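FOR IMMEDIATE RELEASE
26/05/2019

Paju publishes table-clearing method for shared living rooms

DRASTDEN – Paju, the household methods office in Drastden, has released the second edition of its Table Clearing Guide. The guide covers the main table in a living room that is also used for eating, exercise and the storage of food. It replaces the 2018 edition and is available in print and as a download.

The new edition sorts the contents of a table into four groups: textiles, closed containers, open food and everything else. Textiles are handled first. A towel is folded in half lengthwise, then in thirds, and set at the front edge of the table until the remaining groups have been assigned. Closed containers follow, with their caps checked before they are moved.

The method was written for full tables. The previous edition assumed a clear work area at least as wide as the largest towel, and readers in Festthorpe and Kokcombe reported that they did not have one. Section 3 now starts from a table in ordinary use, with drinks, fruit, remote controls and small weights all on the same cloth. 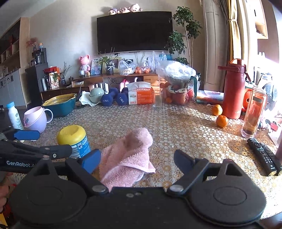 A folded pink towel at the front of a living room table, with mandarins, a red insulated bottle and two 1.5KG dumbbells.

Section 4 deals with weight and surface. Dumbbells are moved to the floor or a low shelf in one trip each and are not slid, as sliding pulls a lace or openwork cloth out of line and may tip glassware standing on it. Tall bottles are moved before drinking glasses. Fruit in a bag stays in the bag until the cloth has been straightened; fruit outside a bag goes to a bowl.

Section 5 covers supplements, vitamins and other bottles with printed dosing information. These are treated as a separate class of closed container. The bottle is picked up, the cap is checked by hand, and the bottle is placed upright in a closed cabinet with the label facing out. Products for children and products for adults are kept on different shelves. A soft towel may be used to keep a bottle from rolling while other items are moved, but bottles are not to be wrapped in textiles for storage. 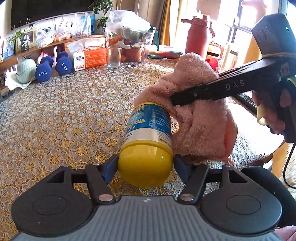 One reader in Festthorpe wrote that the separate shelf for children's vitamins was the only part of the draft her household adopted without an argument, and asked that the rule on remote controls be made equally short. The rule has been cut to one line: remote controls are kept together in a tray beside the television.

The guide runs to 129 pages, including a fold-out chart of the four groups. The first printing is 1000 copies, of which 600 go to libraries and housing offices in Drastden and 200 to Kokcombe. The remainder will be sent by mail on request. Holders of the 2018 edition may exchange it at the Paju counter.

A supplement on window sills and the tops of television cabinets is planned for September. Comments on the draft can be left at the counter or sent in through the contact form on the Paju website.

– End –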